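How I Set Up a Little Snack Table Photo (Without Buying a Light Box)
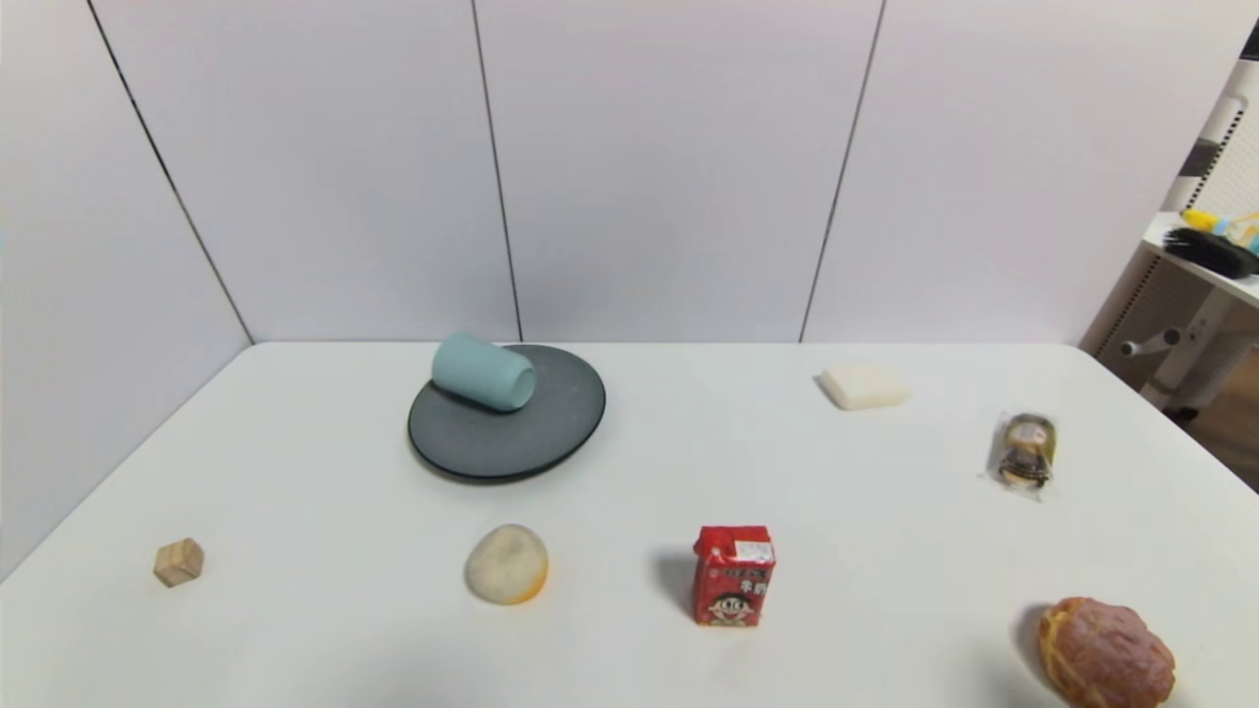

Gray plate, teal-blue cup, red drink carton and a few small bits.

I've been taking pictures of small stuff on my table for a couple of years now, mostly snacks and dishes, and the question I get most is how I keep the background so plain. People figure I have a real studio. I have a corner, a white tabletop and some pale panels! So I finally sat down to write out the whole thing, start to finish, the way I do it on a slow morning with coffee.

What you need

A white table or a white board big enough to leave space around everything. Mine is an old board I painted myself, and it took me two coats plus a lot of grumbling.

Something pale to stand up behind it. I like lavender-gray. Pure white panels behind a white table make the whole thing blend together and then you can't tell where the table stops (unless that's what you're after, and some people are).

A window or a lamp with something thin over it. Parchment paper taped to a cheap frame works, just keep it well away from a hot bulb.

A plate, a cup, and a handful of small things with different shapes. More on that in a minute.

A soft cloth. You'll use it constantly.

Step 1: Put up the walls

Stand your panels around the back and sides of the table so they make a shallow box with the front open. I lean mine and hold them with binder clips. If you can see the seams, that's fine for practice shots. I leave mine showing all the time. If they bug you, a long sheet of paper curved up from the table hides everything, but paper wrinkles if you so much as look at it, and I got tired of replacing it.

Matte is the word to remember when you're shopping. My first set was shiny poster board from a shop called Judico, and I spent an entire afternoon chasing one white glare spot from left to right. Matte panels just go gently darker where they angle in, and that bit of shading is really pretty.

Step 2: Wipe the table, then wipe it again

White shows everything. Crumbs, cat hair, the ring from your coffee. I wipe once before anything goes down and once more right before I shoot, working around the things. Turn the cloth over for the second pass or you'll just be moving lint from place to place.

Step 3: Start with the plate

The plate goes down first and everything else answers to it. I put it toward the back and off to the left. A dark plate on a white table is such an easy win, your eye goes right to it and it gives a nice soft shadow along the edge. Stone-look finishes are great for this. They hide fingerprints too, at least compared with the glossy black one I used to have.

Then the cup. Sure, you can stand it upright, and I do that when I'm taking pictures of drinks. But try laying it on its side on the plate with the open end turned a bit toward you. You get the round body and the opening in one go, and a plain cylinder of a cup looks much more interesting. If it wants to roll, a tiny bit of museum putty underneath will hold it.

Step 4: Add the small things

My friend Kanchan Srivastava taught me to think in two loose rows, back and front, and I've done it that way ever since. Flat things toward the back, anything with a face or a label up front where you can see it.

So the off-white block goes near the back edge to the right of the plate, and the little item in clear wrap goes farther right and a touch closer. Then the front row: a small wooden cube over on the left, a cream-colored, bun-like piece in front of the plate, and the red carton near the center. I love that carton. It has a cartoon boy with a big smile on it and he cheers up the whole table. One bright red thing is plenty with all those pale colors, I tried three once and it looked like a yard sale.

Leave air between the pieces. I go for a gap about as wide as my thumb, and wider around the cube because it's tiny and gets lost next to bigger stuff.

Step 5: Deal with the shiny one

Clear plastic is the troublemaker. It grabs light along every fold. A little of that is nice and tells you it's a wrapper, too much and you can't see what's inside. Turn the package a tiny bit at a time and check after every turn. If that doesn't fix it, move the lamp back before you start smoothing out the plastic, which mostly makes new creases.

Step 6: Take more than you think you need

Step back, take 10 from the same spot, then go a bit higher and do it again. Last time I came away with 54 and kept 5, and that was a good day for me. Look at them on a bigger screen before you put anything away! I have rebuilt a whole table over one crumb.

A few leftovers

If the shadows look harsh, add a second layer of parchment.

If the table comes out gray, nudge the exposure up a little on your phone before you shoot.

Bread-type things dry out, so put them down last if you plan on eating them.

Next time I'll do the same table with the dark panels I picked up in July.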